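Erham Simulation Centre declines to commit to surgical robot purchase, publishes what it would need to see first

FOR IMMEDIATE RELEASE
Tue 26 December

The Erham Simulation Centre will not buy a robotic suturing trainer in the coming budget year. It will lease one Cavum unit until the end of May, pay for it out of the existing equipment line, and decide after that whether the thing earns its floor space.

The decision follows a review of three supplier proposals, all of which described robotic training as inevitable and none of which included a full price for consumables.

"I have read the word 'transformative' more often this year than in the rest of my working life," said Wenche Fjeld, director of the centre. "I would have traded every one of them for a page showing what we pay in the fourth year."

The centre's bench program runs on hand instruments, practice pads and instructor time. In the past year it booked 238 learner sessions. The proposals assumed 300 robot sessions a year from the outset, a figure the centre has never reached with any piece of equipment, including the ones people like.

Afshin Mohammadi, who manages equipment planning, rebuilt the supplier spreadsheets using the centre's own bookings. Instrument replacement, service visits and practice pads were the lines that moved most. Two of the three proposals listed pads as "customer supplied" and left the cell blank.

"A blank cell adds up very nicely," Mohammadi said.

Staff were also unconvinced by claims that automated scoring would free instructors for other work. Hye-jin Yeom, lead suturing instructor, watched the vendor demonstrations and asked each company how its score handled a stitch that was quick and badly placed. She is still waiting on two of the answers.

"Holding the thread in the jaws is one skill. Putting the stitch where the wound needs it is another -- and that's the one I'm paid to teach," Yeom said.

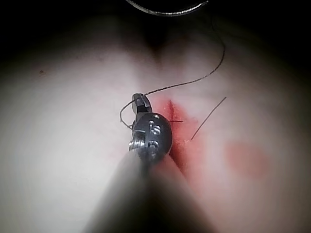 Conditions of the lease

The Cavum unit will be used for suturing on synthetic pads only. The centre will log every session, every instrument replaced and every hour the unit is out of service. Supplier staff may attend but will not enter data. A purchase will go into the next capital plan only if the unit reaches 100 completed sessions by the end of the lease and the cost per session can be stated without a footnote.

The results will be published in either case -- including the repair log.

Media contact: Kerstin Granström, Erham Simulation Centre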